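Virnon Users' Board > Demonstration and Teaching > Hand-held gripper: soft goods

ullimberg_lab
Posted 09:12
Members are invited to comment on our draft procedure for recording demonstrations with the hand-held gripper. We have 812 recordings to date, of which 70 were rejected on review, chiefly those with knitted items. Our present rule is that the operator takes the fabric at a finished edge and holds for 12 frames before moving off.

softic_bench
Posted 09:40
We would question the hold. At Softić we found that the trained arm copied the pause and then stalled at every grasp. Our operators now close and lift in one movement.

ullimberg_lab
Posted 10:05
The point is noted, although our arm has not shown this fault. The grasp we have in mind is as follows, with the rounded edge of the knit between the two pads.

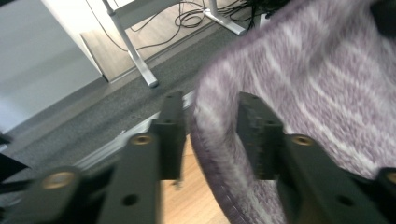
Reply 4
ulholm_teleop
Posted 10:31
The fabric is blurred there, and I would reject on that ground alone. Ulholm records all soft goods by remote control for this reason – the arm cannot be hurried as a wrist can.

softic_bench
Posted 10:48
I cannot agree. The seam and both pads can be made out, and a policy trained only on sharp views will meet blur in use. Remote control also cost us 9 operators' time for a month in August.

ulholm_teleop
Posted 11:20
Cost is a fair objection. I would still ask that blurred recordings be marked as such.

ullimberg_lab
Posted 11:34
A blur field will be added to the review form. The hold remains open – further results from other sites would be welcome.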